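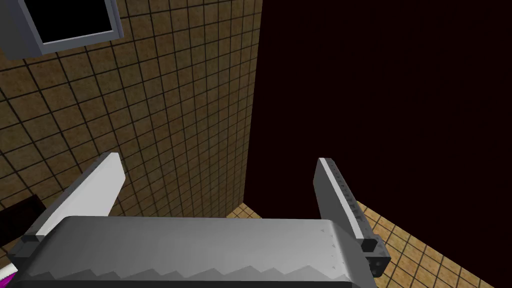

Eine Hand mit zwei Fingern

Hallo, ihr Tüftler! Habt ihr schon mal versucht, einen ganzen Tag lang nur mit Daumen und Zeigefinger zu greifen? So arbeitet ein Greifer mit zwei Fingern. Er macht sie auf, fährt an ein Ding heran, macht sie zu, und schwupp, hat er es! Die Fingerflächen auf dem Bild sind hell, fast weiß. Der Greifer ist weit offen und hält gerade nichts fest.

So eine Roboterhand kann man im Computer nachbauen, mit Wänden und Kacheln drumherum. Dort darf sie danebengreifen, so oft sie will, und es geht kein einziger Teller kaputt!

Wer stellt den Greifer ein?

In der Werkstatt von Gostia kümmert sich Nele Wuyts um einen echten Greifer. Er heißt Skyrme und sortiert Bauklötze. Bevor er loslegen darf, kommt jeden Morgen das Gleiche dran:

Zuerst schaltet Nele den Strom ab. Dann wischt sie beide Finger mit einem weichen Tuch sauber, denn an staubigen Fingern rutschen die Klötze weg. Danach wackelt sie vorsichtig an jedem Finger. Klappert etwas? Dann zieht sie die Schrauben nach.

Jetzt kommt der spannende Teil! Strom an, alle einen Schritt zurück, und Skyrme fährt seine Finger 13-mal auf und zu. Nele hört dabei ganz genau hin. Ein gleichmäßiges Surren ist prima. Wenn es knirscht, ruft sie Geert Stevens, der hat die Ersatzteile und das gute Fett.

Und wie fest soll Skyrme zudrücken? Das wird mit einem Schaumstoffwürfel ausprobiert. Fällt er runter, war es zu wenig. Sieht er hinterher aus wie ein Pfannkuchen, war es viel zu viel!

Probiert es selbst

Nehmt zwei Holzlineale als Finger und hebt damit einen Radiergummi hoch. Klebt dann ein Stück Moosgummi auf die Innenseiten und versucht es noch mal. Merkt ihr den Unterschied?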